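I keep seeing posts swearing that a basket fixes a messy table. Every few months somebody rediscovers baskets. I have questions.

Claim one: "Everything has a home." Sure. The home is a hole with handles. You put 39 small things in it and now you have 39 small things you can't find.

Claim two, from the Relora storage guide: sort by type, one basket per type. The guide sells baskets. Funny how the answer is always one more basket.

I did try it. Cleared the white table completely in May and put out one wicker basket. One. The rule was that small stuff lying around goes in there and I don't get to argue.

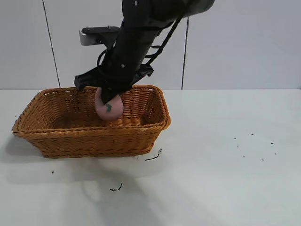 Small pink egg-shaped thing, green mark on the front, wicker basket. What "type" is that, Relora?

And that's my problem with sorting by type. Half of what sits on a table has no type. It's pink, it's round, it's the size of a fist. You'd need a basket labeled "fist."

People will say get a lid. A lid on a basket is how you end up keeping things for ten years.

Somebody in the replies says the Flarano ones are worth it because the weave is tighter. Tighter than what? I'm storing knickknacks, I'm not hauling water.

Also wicker on a white top. Looks great in the catalog. Now go wipe up the little brown bits every morning and tell me how calm you feel.

To be fair, the table does look better. I can put a plate down on it. I'm just not convinced that's tidying. I moved the mess 3 inches up and gave it walls.

Checking back when the basket is full. My guess is I'll be told to buy a second one.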